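**Zwischenbericht Werkzeugbibliothek Skumholm, Stand Ende September**

Liebe Förderinnen und Förderer beim Kolum-Fonds,

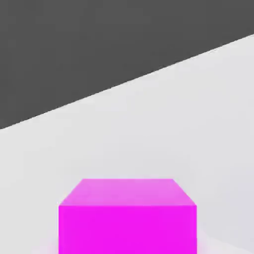

seit dem letzten Bericht ist so viel passiert, dass ich gar nicht recht weiß, womit ich anfangen soll. Am besten mit dem, was Sie vermutlich zuerst wissen wollen: Die Werkstatt ist offen, die Leihe läuft, und der Sägeplatz, um den wir im Frühjahr so gebangt haben, steht endlich an seinem endgültigen Ort. Geplant war er für den Sommeranfang, gebremst hat uns der Elektriker beziehungsweise sein voller Kalender. Jetzt gibt es dort eine eigene Zuleitung mit Fehlerstromschutz, eine Absaugung und genug Platz, um auch lange Bretter zu führen, ohne dass jemand am Nebentisch den Kopf einziehen muss.

## Bestand und Ausleihe

Im Katalog stehen inzwischen 200 Geräte. Damit ist das Ziel aus dem Antrag erreicht, und zwar ein gutes Stück früher als gedacht! Den größten Sprung hat eine Haushaltsauflösung im Nachbarort gebracht, aus der wir Stechbeitel, Hobel und eine ganze Kiste Schraubzwingen übernehmen durften. Ein Teil davon musste erst entrostet und neu geschärft werden, das zieht sich noch. Was nicht geprüft ist, geht auch nicht raus, dabei bleiben wir.

Am häufigsten verliehen werden, wenig überraschend, Schlagbohrmaschinen und Exzenterschleifer. Richtig gefreut hat mich dagegen, wie gut die Fliesenwerkzeuge laufen, die wir im Antrag ja eher als Nische beschrieben hatten. Offenbar wird in Skumholm gerade ein Bad nach dem anderen saniert. Für den Herbst rechnen wir mit mehr Nachfrage nach Parkettschleifern; davon haben wir nur einen, und der ist an den Wochenenden schon jetzt fast durchgehend vergeben.

Die Leihfrist haben wir von einer Woche auf 12 Tage verlängert. Der Gedanke dahinter: Wer am Freitag abholt, hat zwei Wochenenden zum Arbeiten und muss nicht am Sonntagabend hektisch die Maschine putzen. Die Geräte kommen seither merklich sauberer zurück. Bei den Nachfragen wegen überfälliger Sachen hat sich wenig geändert, da müssen wir weiterhin hinterhertelefonieren.

## Verwaltung mit Katene

Die Umstellung auf Katene ist abgeschlossen. Jedes Gerät hat jetzt einen Eintrag mit Prüfdatum, Zubehörliste und Kurzanleitung, und man kann von zu Hause aus reservieren. Die alte Karteikiste steht trotzdem noch im Regal, für den Fall, dass das WLAN ausfällt (zweimal vorgekommen, beide Male an einem Abend mit vollem Haus).

Zwei Dinge sind noch offen:

- Die Erinnerungsmails verschickt das System erst am Tag nach Fristende. Wir hätten sie gern zwei Tage vorher, die Anfrage liegt beim Anbieter.
- Zubehör wie Fräser, Sägeblätter und Bohrkronen lässt sich nur als Freitext erfassen. Das führt zu Doppelungen, und beim Nachbestellen muss man doch wieder in die Schublade schauen.

## Kurse

Hier bin ich am meisten begeistert. Der Grundkurs »Bohren, Dübeln, Schrauben« war jedes Mal ausgebucht, und der neue Kurs zu Holzverbindungen hat Leute angezogen, die vorher noch nie bei uns waren. Wir nehmen pro Termin 12 Personen auf, mehr geht an den Werkbänken einfach nicht. Für die Oberfräse haben wir die Gruppe noch einmal geteilt: sechs an der Maschine, die anderen beim Anreißen und Stemmen, nach der Pause wird gewechselt. Es ist lauter und chaotischer als die alte Form mit Vorführung und Zuschauen, aber alle haben am Ende eine eigene Zinkung in der Hand, auch wenn nicht jede davon hält.

Der Fliesenkurs musste einmal ausfallen, weil die Lieferung der Diamantscheiben nicht kam. Wir haben ihn nachgeholt, allerdings an einem Montag, und entsprechend war die Runde kleiner. Als Nachholtermin nehmen wir künftig wieder den Samstag.

Ausdrücklich gewünscht wurde ein Kurs zum Schärfen. Wassersteine und eine Führungshilfe sind da, das Konzept steht zur Hälfte. Ich möchte ihn noch vor dem Winter einmal im kleinen Kreis ausprobieren.

## Zusammenarbeit mit Plulik

Mit der Reparaturwerkstatt Plulik haben wir vereinbart, dass defekte Elektrogeräte dort zum Materialpreis durchgesehen werden. Im Gegenzug nutzen die Kolleginnen und Kollegen unseren Sägeplatz an den Vormittagen, an denen wir ohnehin geschlossen haben. Das spart uns viel Geld, und wir lernen ständig dazu: welche Kohlebürsten man auf Vorrat haben sollte, bei welchen Akkuschraubern sich der Aufwand nicht mehr lohnt, warum man eine Stichsäge besser nicht mit Druckluft von hinten ausbläst. Die Vereinbarung läuft zunächst bis zum Frühjahr.

## Mittelverwendung

Die Ausgaben liegen insgesamt im Plan. Beim Elektroausbau ist es teurer geworden als veranschlagt, dafür fiel durch die Übernahme aus der Haushaltsauflösung fast der gesamte Posten »Handwerkzeug Holz« weg. Wir bitten darum, den frei gewordenen Betrag innerhalb des Sachmitteltitels umwidmen zu dürfen, und zwar für einen zweiten Parkettschleifer und für Gehörschutz in Kindergrößen. Der formlose Antrag dazu geht Ihnen gesondert zu, ebenso die Belegliste.

Nicht angefasst haben wir bisher das Geld für die Beschilderung. Die Vermieterin möchte die Fassade streichen lassen, und ein neues Schild vorher anzubringen wäre Unsinn.

## Was schwierig bleibt

Die Öffnungszeiten. Wir schaffen zwei Abende und den Samstagvormittag, gefragt wird ständig nach mehr. Einen dritten Abend wollen wir erst anbieten, wenn die Ausgabe jedes Mal doppelt besetzt ist, denn zur Rückgabe gehört eine Sichtprüfung, und die macht man nicht nebenbei mit fünf Leuten in der Schlange.

Das Lager ist außerdem klamm. Ein Entfeuchter läuft, die Gussteile der Hobel werden geölt, trotzdem haben wir an zwei Zwingen schon wieder Flugrost gefunden. Vor der Heizperiode sehen wir uns die Außenwand noch einmal genauer an.

## Nächste Schritte

- Probelauf Schärfkurs
- Prüfung aller Kabelgeräte zusammen mit Plulik
- zweiter Parkettschleifer, sofern die Umwidmung klappt
- Regal für Bohrkronen und Sägeblätter, beschriftet nach Katene-Nummern

Kommen Sie gern vorbei, samstags ist am meisten los!

Mit herzlichem Gruß aus der Werkstatt
Projektleitung Werkzeugbibliothek Skumholm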